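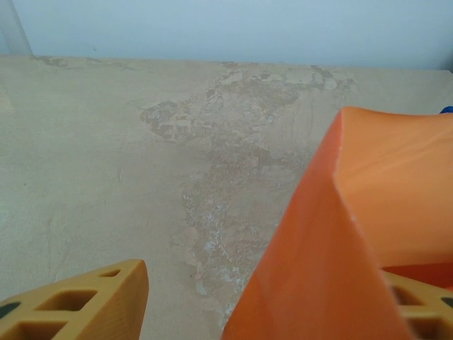
Drodbridge Allotment and Garden Society
Minutes of the December general meeting

The meeting opened at 7:05 p.m. in the upstairs room at the Trarum building. There were 16 members present and apologies were received from two others. The chair reminded everyone to sign the sheet by the door.

1. Minutes of the last meeting
Approved with one correction. Under item 4, "north gate" should read "east gate".

2. Matters arising
The new padlock for the east gate has been fitted. Members who still have the old key can throw it out. The broken downspout on the tool shed has not been fixed - the secretary will call the contractor again.

3. Water
The water was shut off at the main in the last week of November and the standpipes have been drained. The faucet by plot 14 drips even with the main closed, and the washer will be replaced before spring. A member asked if the water could be turned back on earlier next year. The feeling of the meeting was that it depends on the frost, and no date was set.

There was a long discussion on hoses. The current rule says hoses may not be left running unattended. Several members said this is not being followed on the lower plots. It was agreed to put the rule in the spring letter and leave it at that for now.

4. Plots
Two plots are vacant, both on the lower side. One has been offered to the next person on the waiting list. The other is badly overgrown with bramble and will be cleared before it is let. A work morning will be held in January, weather permitting. Bring gloves and loppers.

The holder of plot 9 asked to put up a second shed. Refused under rule 11. A cold frame in the same spot would be allowed.

5. Seed order
The group order goes to Ilora again this year. Forms are due back by the January meeting. Last year the onion sets came late and some were soft, and the secretary has written to Ilora about it. The potato order will be placed separately. Members wanting less than a full bag should pair up before they fill in the form.

6. Compost delivery
A quote from Obi came in at $100 for the delivery charge, on top of the price per yard. Members thought this was high. One other quote will be sought. It was also agreed that the load should be dropped inside the gate this time and not on the road.

7. Rents
Plot rents stay the same for the coming year. Proposed, seconded and carried, with 14 in favor and 2 against.

8. Any other business
Rats have been seen near the compost bays. No cooked food in the bays, please.
The notice board needs new cork.
A wheelbarrow with a green handle is missing from the tool shed. If you have it, bring it back.

The meeting closed at 8:40 p.m. Next meeting in January, same room.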